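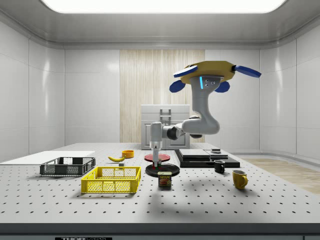

Ceiling-hung robot arm clears dishes in simulation, awaits ceiling

PRONDSIDE. The shared workshop on Fontana Street will have a robot that clears the table by the end of May, according to the two members building it. Most of the other members would settle for a table.

Borghild Sjögren and Mirjam Hoekstra have spent the winter on Tridenier, a robot arm meant to hang upside down over the long bench in the workshop's back room and put away whatever people leave on it. So far it exists as a box of motors, a drawer of printed brackets and a very tidy simulation, where the arm does its hanging in a glossy white room that looks like no part of Prondside.

The simulated bench is white, with a grid of mounting holes. The real one is a pair of old doors screwed together, and one of them still has its letter slot.

"We modeled the room we deserve," Hoekstra said.

The software side has gone further than the carpentry. On screen, the arm reaches down toward a red plate with a black one in front of it and a can of SPAM in front of that. There are crates to sort things into, one yellow and one dark gray, along with a couple of mugs and a banana. Sjögren says the banana has caused more arguments than anything else in the project. A plate is flat and stays where it is put. A banana has opinions about which way is up, and the gripper has been set straight on the matter 80 times.

A full run of the program takes 8 minutes and ends, on a good evening, with every item in a crate. On a bad evening the mugs go in first and the can goes in on top of them, which costs nothing in simulation and has been the main argument for staying there a little longer.

Money has been the smaller worry. The pair had $2000 between a workshop grant and a sale of surplus lathe tooling, and they have spent $552 of it, chiefly on motors from a Gralthorpe surplus dealer who threw in a bag of mismatched screws at no charge. The rest is set aside for the ceiling. The back room's joists were put up to hold a roof, and a builder who looked at them in February asked what the arm weighed, wrote it down, and then asked again.

The current plan is a steel frame bolted to the floor on either side of the bench, with the arm slung from a crossbar. That would leave the joists alone. It would also block the door to the paint store, and members have until the next workshop meeting to say whether they mind. A sheet has been pinned up for comments. It has one so far, asking whether the robot could be taught to do the sink.

Sjögren said the sink was out of reach in every version of the design. Hoekstra said they would look into it.

Anyone with a length of box steel to spare, or a strong view on bananas, can find the builders in the back room most evenings after seven. Visitors are asked to take their own mugs home.

Contact the newsroom | © Prondside Local News | Back to top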